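Search articles
Search

The arm that learns in somebody else's kitchen

30 September 2021

Shares 91 Comments 3

The workshop at Prelwood is on the first floor of a former seed merchant's, up a flight of stairs too narrow for the arm to be carried up in one piece. It came up in two, which is why its first month was spent on the base joint.

The arm does kitchen jobs: opening doors, turning knobs, putting plates in and taking them out again. Nostness, the small firm that runs it, keeps two versions going. One is bolted to a steel bench. The other exists in software, in a kitchen that can be reset in a couple of seconds. Most of the upkeep goes into making the second behave like the first.

A day starts with the real arm. It is sent to its home position and each joint is moved slowly through its range while someone listens. A dry bearing makes a faint ticking before it shows up in any log. The fingers are then closed on a steel gauge block and the reading is compared with the previous day's. If the two differ, the finger pads come off and are looked at under a lamp. The pads are a consumable, and a set lasts for roughly 500 grasps on metal handles. Plastic handles are kinder.

After that comes the simulated kitchen. The same arm is loaded, with the same joint limits, and put in front of a cooker with a microwave above it. The microwave is the awkward part. Its door is hinged at the side, so the handle travels in an arc, and an arm that pulls in a straight line will either lose its grip or strain the wrist. On the bench a mistake like that can cost a morning. In software it costs a restart.
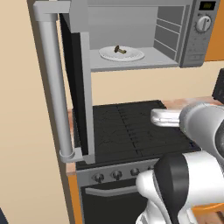
The simulated kitchen at Nostness, with the microwave door fully open, a plate inside and the gripper low over the hob.

Getting the door right took most of last October. The hinge in the model had been given no friction at all, and a light touch sent it swinging until it hit its stop. The arm learned to flick it. Tried on the bench, the flick did nothing except knock the fingers out of line. The team bought a spring balance from the hardware shop in Murstead, hooked it to the handle of a real microwave and wrote down the pull at 14 points along the swing. Those figures went into the model, and the flicking stopped.

Where the base goes matters just as much. Too close to the cooker and the elbow folds up before the fingers reach the handle; too far and the arm is stretched nearly straight, where it is weak and slow to correct itself. The answer was found by moving the simulated base 5 cm at a time and running the whole task at each stop. The best position was then marked on the real bench with a scribed line and a dab of paint. The line has been moved twice since, both times after a change of gripper.

Repairs are less frequent than they were. The commonest is the cable that runs down to the gripper, which bends every time the wrist turns and fails inside its sleeve where it can't be seen. The first sign is a gripper that stops answering at one particular angle. Replacing it means taking off two covers, feeding the new cable through with a length of nylon cord and leaving a loop at the elbow. The loop has to be slack, but short enough not to catch. A strip of tape on the cord marks the length.

Kołodziej, the machine shop on the ground floor, makes the finger blanks and has recently cut a wider pair for round handles. They were modelled and tried in software first – the drawing was ready well before the metal was. They add a little weight at the wrist, so the balance settings will have to be done again.

Kitchens with other layouts are next on the list, starting with a fridge. Its door seal holds on hard and then lets go all at once, and the spring balance has already been up and down the stairs for it.

Comments (3)

hobandhood
We had the same trouble with cables on a packing line. A softer sleeve helped a bit, but a bigger bend radius helped more.

Tinwhistle
Would like to know what they use on the finger pads. Silicone went shiny on ours within a week.

marl_pit
I remember that building when it still smelled of seed potatoes. Those stairs were murder then as well.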